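Household Tasks Trial, Lougher site
Interim report to the Donderley Fund
September 19, 2018
Prepared by Tin-yau Chien

Summary for those with a train to catch

The question you gave us in February was whether a bought-in robot arm could take over a few light chores in the flats and the shop at Erthorpe. The answer at this stage is "some of one of them". We have spent a little under the budget, mainly by breaking fewer mugs than forecast.

Work since the last report

We have now logged 281 supervised attempts across three chores: wiping a table, putting cutlery in a drawer, and facing up tins on a shelf (turning them so the labels look at the customer). Every attempt has a person standing by with a stop button. The person has been needed more often than the proposal suggested, and I withdraw the sentence in it about "light-touch oversight".

Wiping is the success. Given a clear table and a damp cloth already in its grip, the arm will wipe the whole surface in neat lanes and hardly miss anything. It will also do this if the table is clean, and if somebody has left their sandwich there. Telling crumbs from grain is still a problem. Pale wood with knots and dark specks in it gets scrubbed with real dedication in the same few spots, and glare from the ceiling lights persuades it that there is nothing there at all.
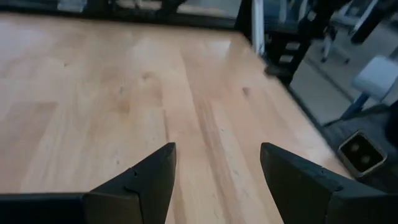 Wrist camera view over the wooden worktop, gripper open and empty.

The Ziltska software update has helped with the glare, though not yet with the knots. We tried dimming the lights, which cured the fault and annoyed everyone else who uses the room. Lights are back up and we are working on the exposure settings instead.

Cutlery is slower. Forks and knives are fine once they are in the fingers. Teaspoons lie flat and slide off sideways when nudged, and the arm then follows them towards the edge of the table like a cat with a pea. The drawer has to be opened by a person. I had hoped not to have to write that down.

Tins are going better than I expected and worse than the shop manager had been told. The arm turns a single tin the right way round on most tries. A full shelf is another matter, as the fingers need a gap on either side and a full shelf, by design, has none. Erthorpe have kindly offered to stock fewer tins. I said I would pass that on.

Staff time

A member of staff wipes the same table in a fraction of the time, and goes round the sandwich. I include this because the fund asked for a comparison, and will say only that the member of staff was not trying very hard.

Money

Over 3,000 remains in the equipment line. I would like to move part of it to pay for softer fingertips, which should help with the teaspoons. No change to the total is requested.

Next steps

- Fingertip trial, cutlery only, 2 weeks
- Retrain the crumb detector on our own tables, knots included
- One more attempt at the drawer
- Half-full shelf test with Erthorpe, after closing

Folding towels was down for this period and has been put back to the next. We did make a start. The towel is fine.

Decision needed from you: approval to move the fingertip money, by reply to this report.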